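Wolura Patchwork Color Charts

README for the July 2019 release

Wolura is a set of color and layout records for pieced and woven textiles with rectangular block designs. It is meant for people who draft quilt tops, rugs or wall coverings and want a plain table of color pairs to start from. The records were compiled by Kendra Petrenko from the Akness and Bundham pattern books.

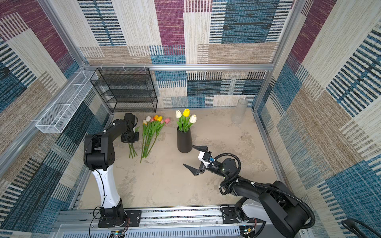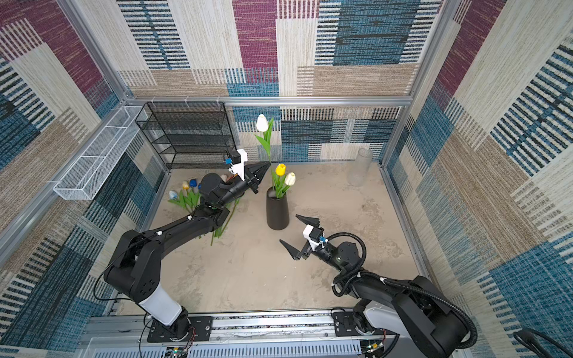
Contents

The release holds 2,576 block records taken from 765 layouts. Each layout belongs to one of 35 pattern families. Records are stored in 2 files:

blocks.csv: one row per block
layouts.csv: one row per layout, with family name and source book

Fields in blocks.csv

layout_id: matches the key in layouts.csv
row, col: position of the block, counted from the top left of the layout
base_color: main color, from the Dhillon name list
stripe_dir: h, v or none
stripe_color: blank if stripe_dir is none
overlap: 1 if the block covers part of a neighbor, otherwise 0

Color names

All names come from the Dhillon list. Maroon and magenta are separate entries. Cream and off-white are also separate, but the printed charts in the Bundham books do not distinguish them well, and both were entered as cream there. Filter on source book before comparing light neutrals.

Colors were matched by eye against printed swatches. No instrument readings were taken, and the names should not be converted to dye formulas.

Known problems

Layouts that ran across two pages in the Akness books were entered as single layouts. A few have a missing column at the fold. These carry the value "fold" in the notes field.

Stripe direction is relative to the page. If a layout was printed sideways, h and v are swapped.

Block sizes are not recorded. Earlier drafts, up to the December build, had a width field; it was dropped after repeated entry errors.

Use

Both files are comma-separated, UTF-8, with a header row. Load layouts.csv first and join on layout_id. Blank cells mean the value was not printed in the source.

Corrections should give the layout_id, the row and column, and the page number in the source book.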